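Buying slowly: Sheena Munro on planning for robots when the money is small

24 February 2021

Sheena Munro keeps her equipment plan on one sheet of paper, folded in four, and she unfolds it on the table before I have sat down. It has coffee on it and a great deal of crossing out. "That's the good version," she says. "The typed one only has the answers on it."

Munro runs planning and purchasing at Taltcombe, a small workshop that trains robot arms to do ordinary household jobs: tidying a dressing table, closing a drawer, putting a cup back where it came from. She came to it from hospital supplies, where she spent most of her working life buying beds, trolleys and pumps. I wanted to talk to her because most of what gets written about buying robots is written by people who sell them, and because a friend had told me she could make a maintenance contract sound like a good night out. She can!

We began with the arms, as everyone does. Munro would like people to begin somewhere else.

"The arm is the bit with a price on it, so it's the bit people argue over," she says. "Then it arrives and you find you need a bench that doesn't wobble, and someone to look after it, and somewhere to keep the spares. I had all this with hospital beds. You'd buy a lovely bed and it wouldn't go through the door."

Her first plan at Taltcombe listed 151 separate lines. She had asked everyone on the team to write down whatever they touched in a working week, down to the tape and the cable ties, and then she put a price next to each one. It took her most of November. Her colleague Blair Baird, who sets up the arms, thought it was mad at the time.

"I did think it was mad," Baird calls across from the next desk, without looking round.

"He wrote a third of it," says Munro.

What the list showed was that the big purchases were fairly safe and the little ones were all over the place. Gripper fingers were the worst. They wear, they split, they pick up grease, and every shape of finger suits some jobs and ruins others. She now budgets for them the way a garage budgets for tyres. A set from their usual supplier, Limov, comes to 863 pounds once delivery and fitting are counted, and she writes that full figure into the plan every time, even when there is a discount going. "If I get it for less, lovely, we have a bit over. I'm not going to plan on somebody else's good mood."

She is just as firm about loans and trials. Before they settled on their current arms she had two makes in the building side by side, one from Kan and one from Clamus, and refused to let anyone discuss price until both had been used for 11 days. People were to write down what annoyed them. Both had good points, and she is careful to be fair to the one they sent back. The notes, though, were nearly all about small things: where the stop button was, how long it took to change a finger, whether you could wipe the thing down without taking it apart.

"You learn so much from what annoys people," she says, and she is properly delighted by this, leaning over the sheet to find me a line that reads, in full, "lid!!"

The hand-held tools came later and changed the sums. With these, a person carries the gripper and does the job themselves, and the recording is used to teach the arm afterwards. Munro was doubtful at first, then very keen.
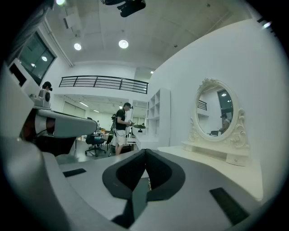 For a buyer, the attraction is that you can start before the expensive part turns up. Niall Ritchie, who leads the recording work, asked for hand-held grippers a good while before the plan had any new arms in it, and Munro found the money by pushing one arm back a year. It also made her think about furniture, which had never had its own heading. An ornate white mirror with carved scrolls, standing over a little drawer unit on a white desk, is a budget line to her just as much as the dark finger pads on the gripper in front of it. "If you want a machine that can cope in a bedroom, you have to buy some bedroom," she says. "I'd put nothing in for that. Not a penny. So we went second-hand, and I had the best fortnight of my working life."

I asked what she would say to a small firm starting out now. She thought about it for some time, and got up to make more coffee, and came back with two things. The first was to put a name beside every item, the person who will notice when it breaks. The second was to leave a proper gap in the plan, with money in it and no label.

"They'll try to take it off you," she says. "Every spring. You have to be quite rude."

Next on the sheet is storage. Ritchie wants shelves, Baird wants lockable drawers, and Munro has been measuring the wall herself. She has the tape measure in her coat pocket and shows me that as well.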